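# About Linatero

Celebrity profiles, influencer bios, who's dating who, who used to. Updated most mornings before 9, sometimes not. 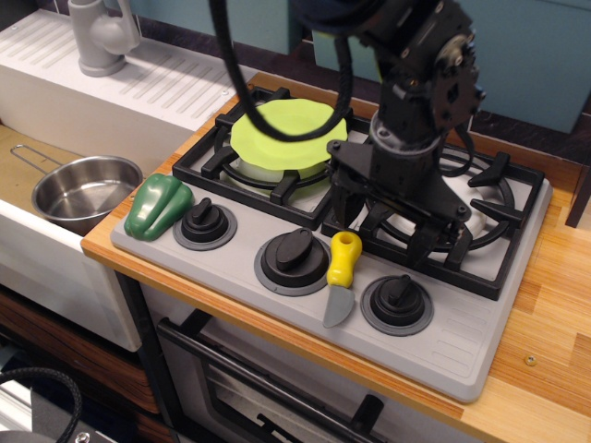 *Stovetop with two black burner grates, gripper over the one on the right.*

## The short version

Linatero is a small site about famous people and nearly famous people. Mostly the second kind. Models with a big following and no Wikipedia page. Singers who had one song in a teen show. YouTubers' siblings. Dancers. That guy from the dating show who was only in four episodes but everyone wants to know how tall he is.

We write up who they are, where they grew up, what they've been in, and who they're with if they've said so themselves. Then we keep the page current. That last bit is most of the job.

## How it started

Ulises Villca began it as a newsletter called Flolline. It went to 88 people, a good chunk of them cousins. One email a week, all of it about reality TV casts and what they did afterward. People kept replying with the same kind of question. Is she still with him? Did he move back to Texas? Whatever happened to the one with the ferret?

So the answers went up on a page. Then more pages. Flolline got folded into the site after the second year and the name lives on as our Sunday-style roundup, which no longer comes out on any particular day, sorry. It comes out when it's done.

The name Linatero doesn't mean anything. The domain was cheap. We've had emails from people telling us it means something in their language and we like all of those better than the real reason.

## What you'll find

**Profiles.** The core of the site. We passed 1,000 of them in May. Each one has a quick facts box, early life, career, relationships, and a "lately" section at the bottom that gets rewritten as things happen. Some are long. Some are three paragraphs because there are only three paragraphs' worth of stuff we can stand behind.

**Timelines.** For the couples and the feuds. Who unfollowed who, who posted what, what order it came in. These take forever. Please read them.

**Flolline.** The roundup. Short items, a few reader questions, Ulises going on about soap operas.

**Skekness.** Our archive of older stars, started as a side project. Soap actors, game show hosts, one-season sitcom kids. The name was a typo in a spreadsheet and it stuck. Smaller audience then the rest of the site but they write the best letters.

## How we check things

Fair question, we get it a lot.

Birthdays and hometowns: we want the person saying it in an interview or on their own account, or a local paper from the time. Fan wikis are a place to start looking. They aren't a source here. If two decent sources disagree on a birth year we print both and say so.

Relationships: if neither person has confirmed it, it says "rumored" on the page. If they've both denied it, it says that too. We don't run pages built on one blurry photo of two people near a car.

Net worth: we stopped doing it. Every site had a different number and none could say where it came from. Traffic dropped when we pulled that section. It stayed pulled.

Height: yes, fine, we still do height. Take it with salt.

Things we leave out:

- home addresses, schools, street names, license plates
- names of anyone's kids, unless the parent puts them out there all the time and even then we think about it
- profiles of anyone under 18
- medical stuff the person hasn't talked about
- who somebody might be attracted to, when they haven't said

A profile goes past two people before it's posted. Updates to the "lately" section go past one. Which is how errors get in, see below.

## Getting it wrong

We do. Last year we gave a fairly well liked country singer his brother's birthday and his brother's high school, and it sat there for 21 days. Readers caught it. The fix is noted at the bottom of the page, same as every fix. We don't quietly swap things out and pretend.

If you spot something, use the corrections form and paste a link if you've got one. Forms with a link get looked at the same day. Without a link, longer, because then one of us has to go digging. All caps doesn't speed it up.

If you ARE the person in the profile: hi. Write from an account we can match to you, or have your manager do it. Factual fixes go in fast. Requests to take down something true and already public, we'll read it and talk it over, and sometimes the answer's no.

## Who we are

Ulises Villca runs the site and edits most of it. Before this he did TV listings for a regional paper, and he still writes like he's got forty characters left. Flores handles profiles and the photo permissions, goes by the one name on the site and would like to keep it that way. There's a handful of freelancers, paid per piece, named at the top of what they write. No staff writers at the moment.

The office is two rooms over a dry cleaner. Good light in the afternoon. Bad parking.

## Money

Ads, mainly. A bit from the Flolline supporter tier, where you get the roundup early and a vote on who's profiled next. Nobody can pay to be profiled, we get asked constantly. Nobody can pay to have a page made nicer either. When something's sponsored there's a gray box around it with the word "sponsored" in it, in regular size type.

Some ads are ugly. If one starts playing sound at you, tell us which page and what it was selling and we'll get it blocked.

## Writing for us

Open to pitches. Send two or three lines on who and why now, plus something you've written before, doesn't have to be published. We're short on people who know K-drama casts, Spanish-language TV, and wrestling. We have plenty of pitches about the same six TikTok houses.

No AI drafts. No pasted press releases. Tell us up front if you know the person you're pitching, it isn't always a problem but we need to know before and not after.

We answer everything inside of two weeks. If its been longer than that, nudge us.

## Contact

Corrections: use the form, link at the foot of every profile.
Pitches: the pitches form, put the name of the person in the subject line.
Ads and everything else: general inbox, Ulises reads it.
Letters for Skekness: general inbox also, put Skekness in the subject. Paper mail is welcome and gets answered on paper, slowly.

We can't pass messages along to celebrities. We don't have their numbers.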